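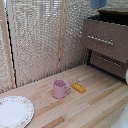

Hi, I'm Vidar Björklund, and I run Virkeo. If you've landed on this page you probably play on one of our servers, or a friend keeps bugging you to, so let me tell you who's behind the thing.

Virkeo started as one survival world I hosted for my cousins on an old desktop in my hallway closet. It was called Lanport, because everyone spawned on a dock and I'm not great at names. The closet got hot, the cousins invited their friends, the friends invited people I'd never met, and by October my internet provider was sending me emails. I rented a proper machine after that and started keeping backups (I'd like to say I kept them from day one, but anyone who remembers the first Lanport castle knows better. Sorry again about the castle.)

We're now a very small company that runs 3 public worlds and builds the plugins that go with them. Lanport is still going and it's still the one I play on myself. It's plain survival with land claims, a shared harbor, and a rule that you don't touch someone's chests. Stiltiver is the weird one – the whole map is flooded and you build on poles, so your first night is mostly panic and driftwood. Pant is for trading. You bring back used tools and empty bottles and get tokens for them, like the bottle deposit back where I grew up, and you spend the tokens at stalls other players have set up. I thought maybe ten people would care about that one, and now the stall street goes all the way to the river!

There are two of us working on this full time. I write most of the server code and answer the billing emails, and my sister does maps, events and nearly all of the art. We also have a handful of moderators who've been with us for years and get paid for their hours, which I feel pretty strongly about. If you need one of them, type /help in chat. They're friendlier than me before 9 a.m.

A few things people ask about a lot. We don't sell swords, armor, or anything else that makes you stronger than the next player. You can buy hats, extra home points and a bigger mailbox, and that's how we pay for the hardware. Each world holds up to 200 players at once, and I've kept it there on purpose, even though the line can get long on a rainy evening. Past that the mobs start to stutter and so do I.

We reset Stiltiver every winter, and we always put the old map up as a free download first. Lanport has never been reset and I don't plan to. Somebody asked me last spring how many signs there are in the harbor district, so I ran a search, and the answer was 2,143, including one very long poem about a squid.

If you'd like to join, there's no application. Read the rules page, pick a world and log in. If you're a parent with a question about chat filters or play times, write to me through the contact form and I'll get back to you myself, usually the same evening. And if you find a bug, please tell us the coordinates and what you were holding – it saves me so much guessing.

See you on the dock,
Vidar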